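Zollow Open Day Demo: README

This folder holds the notes, parts lists and recordings for the two-arm bin demo we ran at the Zollow open day. If you came by on the day and wanted to know more, welcome! If you are setting up the same demo at another site, skip to "Running it yourself" and come back for the rest later.

Maintained by Keegan Gauthier. Last edited 29 May 2019.

What the demo is

Two robot arms share one long table and work with blue plastic bins full of small parts. Visitors choose a cell on the table, the operator types it in, and the arms get to work bringing a bin to that spot. It sounds simple, and for the first few minutes people watch it politely. Then somebody picks an awkward cell right between the two arms, both of them have to sort out who goes first, and suddenly everyone is leaning in. I have watched this thing run more times than I can remember and I still enjoy that part.

We call the control program Truka. It plans the moves for both arms and keeps them out of each other's way. Dagdag is the small logging tool that runs next to it and writes down every request, every grip and every stop. You can use Dagdag without Truka, but the reverse will complain at you on startup until you turn logging off in the settings file.

The table

The work surface is covered in brown paper and marked out with dark blue tape. We tried printing a grid first, and it looked great until we had to move it. Tape is much better. You can peel up one line and put it down again while visitors are asking questions, and kids understand it right away ("make it go to THAT square!").

Columns are lettered and rows are numbered, but only in the software. The cells are not all the same size and do not need to be. Truka stores the center of each cell and ignores the edges.

Each arm has its own teach pendant, and both pendants stay on the white table alongside, with their red emergency stop buttons where the operator can reach them. Please keep it that way. One operator per session, one helper talking to visitors.

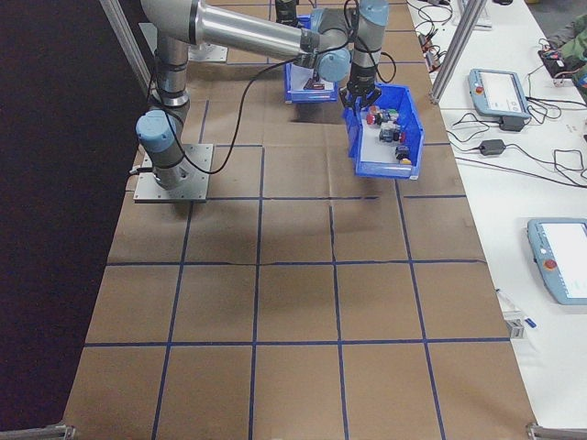
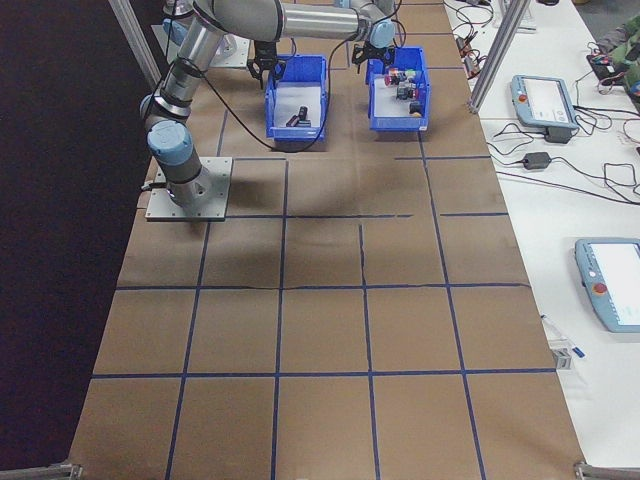 What is in the recordings

There are 267 bin requests in the log, collected over 3 sessions. Each line in the file has these fields:

request_id: a running number, starting at 1
session: 1, 2 or 3
cell: the cell the visitor picked, column letter first
arm: which arm Truka gave the job to, A or B
grip_ok: yes or no, entered by the operator
stopped: yes if anyone pressed an emergency stop
note: free text, often blank, sometimes very cheerful

The notes are my favorite thing in the whole folder. They were typed in a hurry and I have left the spelling alone. Session 2 has the best ones, including a long argument about whether arm B is "shy."

A grip counts as good if the bin was lifted, moved and set down without the operator stepping in. By that rule, 17 requests failed. Most of those came from the gripper closing a little too high on the bin wall. The rest were requests where the target cell already had a bin in it, so Truka refused to move. I marked those as failures too, which is a bit harsh on Truka, but the visitor did not get what they asked for.

No names or ages of visitors were written down. We did not record sound.

Running it yourself

You will need two arms, two grippers, at least two bins, a roll of paper and more tape than you think. Give yourself a full morning the first time.

1. Mount both arms and check that the base plates are tight.
2. Lay the paper flat and tape your grid. A crease or two is fine.
3. Teach the center of every cell with arm A, then repeat with arm B for the cells it can reach.
4. Put the bins down with parts already in them. An empty bin works, but people like to see something being carried.
5. Start Dagdag, then start Truka.
6. Send each arm to all four corners of its area at low speed, watching the cables the whole way.
7. Press both emergency stops once, on purpose, and clear them before letting anyone in.

Leave the speed limit at 40 percent. The arms can go a lot faster, and at Trolside we did try it with the room closed, but the parts slide around in the bins and it stops being fun to stand near. Slow motion also gives people time to guess what the arm will do next, and they get very good at it.

Questions visitors asked a lot

Does it see the bins?
Not in this version. Truka remembers where it last put each bin. If you nudge one by hand, the arm will go to the old spot and grab at air. We showed this on purpose a few times and it got the biggest laugh of the day.

Why two arms?
Reach, mostly. One arm cannot get to every cell comfortably. Sharing the table is also the interesting problem, and the reason Truka exists at all.

Can I drive it?
Yes, with the operator next to you! Use the pendant in slow mode and move one joint at a time.

Known problems

- Truka sometimes gives three requests in a row to arm A even when arm B is closer. It does no harm, but it looks odd.
- Dagdag writes times in the local zone of the computer. Check this before you merge logs from two sites.
- Session 1 is missing its arm field for the first few lines. I forgot to turn it on.
- Cell D1 is hard to reach with a full bin. Skip it or move the tape.

What comes next

We are bringing the demo back to Trolside in July, this time with a screen that shows the plan before the arms move. If you have a request from the open day that we did not get to, send it to me and I will put it in the queue. Fixes to the notes or the log are welcome too, especially from anyone who knows why Truka likes arm A so much.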